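My choir has 409 pieces of music in its library, and I have been asked to learn which of them we still like. I said yes in July, when the windows were open and saying yes cost nothing.

Most of it is fine. There are a few folk settings that everybody sings too slowly, and a Mass by a man who clearly disliked altos. Then there is "Werkeck," which Elin Gronow wrote for us one winter and which has two key changes in three bars. We performed it once. A man in the front row read his parking ticket all the way through.

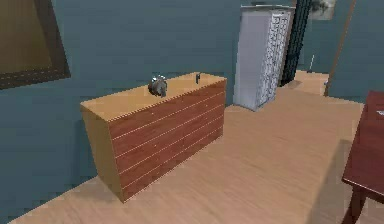
Chest of Drawers with an Alarm Clock

Practicing at home is its own problem. I hum while the rice boils and lose my place when the lid rattles. Ylva Wallin sings her part in the car and says other drivers are very understanding, though I have ridden with her and they are not.

Anyway, I'm up to the letter K. "Kan" stays, "Konus" goes, and if Elin asks, "Werkeck" is still under review. Rehearsal is at 7:30 and someone please bring pencils, the last box went home with the tenors.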